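Two-armed robot takes shape at the Norneck workshop

19/03/2022

If you've been into the Norneck shared workshop this month you'll have had to step round our corner of it, so I thought I'd better write a few lines on how the build is going. We've got two arms! Both of them move, both of them have a gripper on the end, and as of this week they'll run from the same laptop without one of them sulking.

The project is called Tăng and it started as one arm on my kitchen worktop. That version could nudge a mug about and not much else. Moving it into the workshop meant we could put a second arm opposite, borrow the good drill press and stop eating our tea with a clamp by the plates. We've spent £251 so far on bits for the second arm (I'd told everyone 200, sorry), and a fair chunk of that was cable.

The job we've set ourselves is breakfast things. Pick up a roll, put it in a bowl, take it out again. It sounds daft until you try it, as a long roll and a round bun want gripping in quite different ways and the arms have to keep out of each other's road while they're at it.

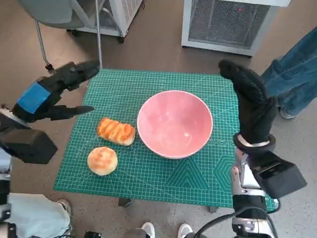 The pink bowl, the long roll and the bun on the cutting mat, with a gripper on either side.

The left arm is the better of the two at the moment. I had it on the bun for most of one evening and we logged 114 goes, with the last batch a lot tidier than the first. The right arm still comes in a bit high and I think that's down to how I've bolted the wrist, so it's coming off again this weekend. The grid on the mat has been a great help, by the way. When something gets put down wrong we can say how many squares out it was and stop arguing.

Software is the other half of it. We're using Fluvlow to record the moves and play them back, and the new version has finally fixed the pause between one arm stopping and the other starting. It used to be roughly long enough to put the kettle on. Now it's a blink, and the whole thing looks far less like two strangers at a buffet.

Next up is a softer pad for the fingers, as the crusts are taking a bit of a beating, and after that a proper go at passing the roll from one arm to the other. The folk at Zalach have offered us a table at their open day in the spring if we can get the handover working by then. Come and have a nosy at ours before that if you're passing, and bring any spare cable ties, we're nearly out.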